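Search the guide Go Clear

Section 4. Setting up your Cukcombe sit-stand desk control box

Do this once the top is bolted down. Allow 38 minutes, less if you've done one before.

1. Legs on the floor, all four feet touching. Wind the feet out until nothing rocks.
2. Plug both leg cables into the control box. Either socket, doesnt matter.
3. Mains lead last.

CAUTION: keep fingers out from under the top from here on.

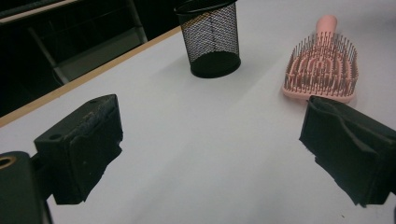

4. First reset. Hold DOWN until the display reads 64, let go, hold again until it clicks. Desk will creep to the bottom and back up a touch. Keep the edge well away from anything behind it. If yours is the white top with the thin light wood strip, check along the strip for clearance, that's the bit that catches on chair frames and shelves. Anything metal within reach, move it.

Note: display stuck on 18 means a loose leg cable. Unplug mains, push both cables home, start step 4 again.

5. Set a sitting height. Elbows level with the top, then press M and 1.
6. Standing height, same again with M and 2.

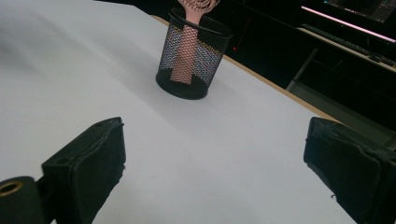 Xiomara Ferreira wrote in to say M has to be let go before you press the number, or the height won't save. Correct for boxes with the round plug. On the flat plug you can hold both. Will get this into the steps at the next reprint.

7. Test both heights twice. Listen for grinding. A hum is fine.

CAUTION: don't ride the desk up and down more than a few times in a row. Motor cuts out and you wait for it to cool.

We use cookies to remember your language and model. Accept Manage

8. Anti-collision. Hold M until the light blinks, UP for more sensitive, DOWN for less. Leave it in the middle if unsure.
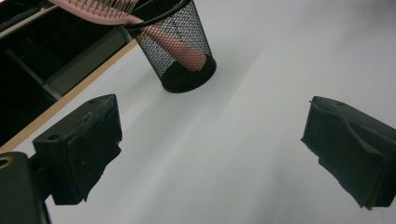
Matěj Baláž asked whether the desk ought to stop on the way up as well as down. Yes, both ways, if step 8 has been done. If it only stops going down, run the reset agian and then redo step 8.

9. Tie the cables up under the top. Leave slack for full height.

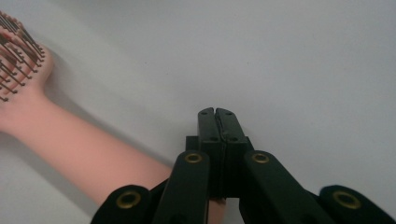
Page last changed: Monday, February 13, 2023

10. Lock the buttons if there are kids about. UP and DOWN together until the display goes blank. Same to unlock.

Spare control boxes: part 207, state plug shape when ordering.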